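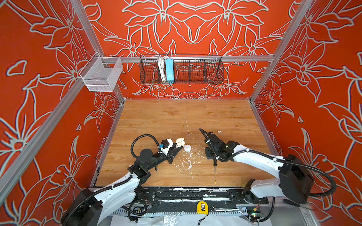
One reviewer of an earlier draft objected that a planner trained in a single enclosure will learn the enclosure, and that our success rates would say little about contact-rich manipulation in general. We think the objection is mostly right, and this section is our attempt to find out how right.

Figure 3. The two-arm cell with patterned wall panels. Small white parts lie in front of the left gripper.

4.2 Does the policy look at the parts?

The Collby planner is reported to ignore background texture. We could not confirm this. We trained on 2,614 episodes and then evaluated 100 trials with the floral panels in place and 100 with plain ones. The Zabala perception module proposed more grasp candidates on residue marks under the patterned panels than under the plain ones, even though the tabletop was left untouched between conditions. White parts on a table spattered with white are a hard case, and we suspect that published results with dark parts flatter the method.

Raising the candidate limit to 800 did not help. It slowed the Gurka scheduler enough that the second arm missed its handover window in 17 trials, which a reader could mistake for a control fault. We do not claim that the controller is sound either; our logs cannot separate the two.

Home | Papers | Code | Data | Imgate Lab
Last updated: October 22, 2023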